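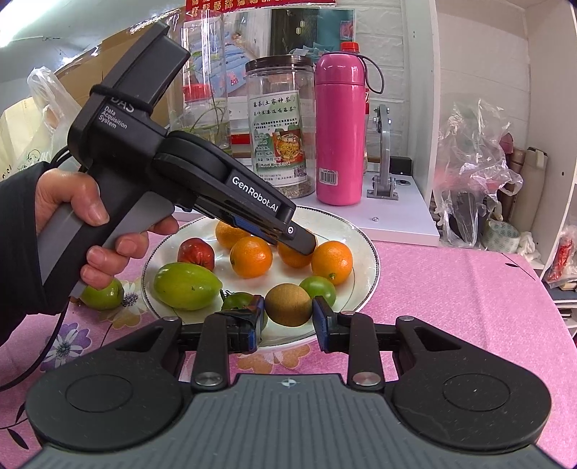
fruit plate, pink tablecloth, one (1) escapee

So I am now a person with a fruit plate. A thread on how I got here and what it has cost me.

It started in July when I bought the plate. Thin gold and gray rim, very grown-up, came from Jarnia in a box big enough for a microwave. I don't own anything that deserves a rim like that. I panicked and bought oranges.

Four oranges looks like you have a skincare routine. One orange looks like you forgot to pack a lunch. I don't make the rules.

Then you need variety, or guests assume you have scurvy. Hence one kiwi. I have no plan for the kiwi. It sits up front, fuzzy, like a small wet-weather hat.

The green tomatoes are a whole other thing. I grew them on the balcony from a Luneo kit that said "ripens in the bowl!" on the bag. One has a bit of red blush on top now. The darker one has made no such commitment.

Yes I know tomatoes on a fruit plate start fights. Take it up with botany.

The big green one with the yellowish blush: the sticker was gone by the time I got home and I refuse to look it up. My mother says mango. My neighbor says tomato. They have both said it with the same amount of confidence, and neither will be the one to cut it.

Same deal with the little red shiny one. It was in the bag. I paid for the bag.

The green thing off to the left on the tablecloth is a lime or something lime-like. There was room for it on the plate at one point. I put it back, it rolls off, I put it back. At this point it lives on the tablecloth and I've started wiping around it.

About the tablecloth. Pink, floral, purple and white flower down in the corner, covers the entire table. From the Šťastný outlet, marked down from 1000 to 629, and I will be telling people that number until I die.

Someone asked does the pink fight with the oranges. Yes. Loudly. From 10 in the morning until the sun goes behind the building.

Things I have learned: kiwis next to tomatoes is apparently either how you ripen everything or how you ruin everything, depending which aunt you ask. I have two aunts. No further progress.

Also you can't eat from a fruit plate. I took one orange last week and the whole arrangement slumped, so I went out and bought a replacement orange. In the rain.

Fomiseo has a tiered stand for 500 and I've had the tab open since breakfast. Do not encourage me.

update: it's in the cart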